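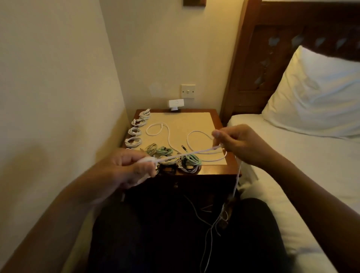

Sorting charging cables on a bedside table. Finished coils sit along the left edge of the mat.

Rigid parts are largely a solved problem for a robot arm. A bracket has one shape, and a vision system that has located two of its corners knows where the rest of it is. A charging cable offers no such help. Its shape changes every time it is touched, and most of its length may be hidden under other cables of the same color.

Skarkova, which builds two-armed systems for light assembly, has been using cable sorting as a benchmark since January. The job is stated simply: separate a pile, wind each cable, set the coils down in order. A person does it without much thought. The company's current controller completes 4 trials in 300 with no human reset.

The failures fall into a few groups. The most common is loss of identity at a crossing. Where two white cords overlap, the tracker has to decide which strand continues in which direction, and a wrong guess early on spoils everything planned after it. Next is tension. People pull a cord lightly to find out where it is held, then stop. Most grippers report force at the wrist, too far from the fingertips to feel a thin cord begin to bind.
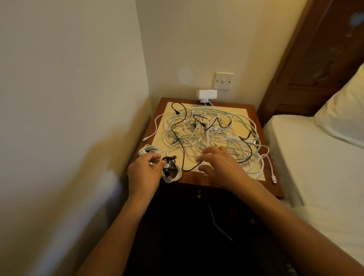

White, black and pale green cords in one pile, with one hand spread on the tangle.

Bracing is the third problem, and it gets little attention in published work. A hand laid flat on a heap limits how much of it moves when something is drawn out. Fedent's planner treats the second arm as a clamp with a fixed position, and the heap shifts under it. Shokri takes another route and lets both arms slide, at the cost of cycle time.

Winding may be the easier half. Ulel sells a fixture that coils a single loose cable reliably, provided someone feeds it the end. Wire harness shops already use it that way, with an operator doing the separating by hand.

Better fingertip sensing is the likeliest near-term gain. Skarkova plans to rerun the benchmark with 2 new sensor pads, one per gripper, and the same mix of cables.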